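Review: The House at Florndale, a novel
Published by Stendholm Press, 52 short chapters 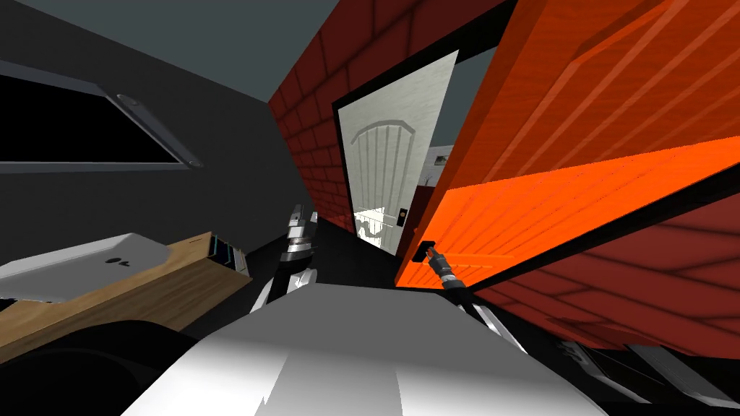
The novel follows three sisters who inherit a boarding house from an aunt they scarcely knew. The will requires them to live in it together until the end of December or forfeit the property to a cousin. Old grievances surface quickly, most of them concerning money and the care of their late mother.

The first 100 pages are the strongest. The eldest sister's letters to her former husband are restrained and often funny, and the quarrel over the piano is handled with real skill. The middle section is less secure. A subplot involving the Bitar family, who hold a loan against the house, takes up several chapters and is settled in a single telephone call.

The prose is plain and well edited. Dialogue is a particular strength, although the youngest sister tends to speak in complete paragraphs. The final chapter leaves the question of the sale open, and some readers will find this frustrating.

Recommended for public library fiction collections and for reading groups with an interest in family stories. A large print edition is also available.

Reviewed August 19, 2023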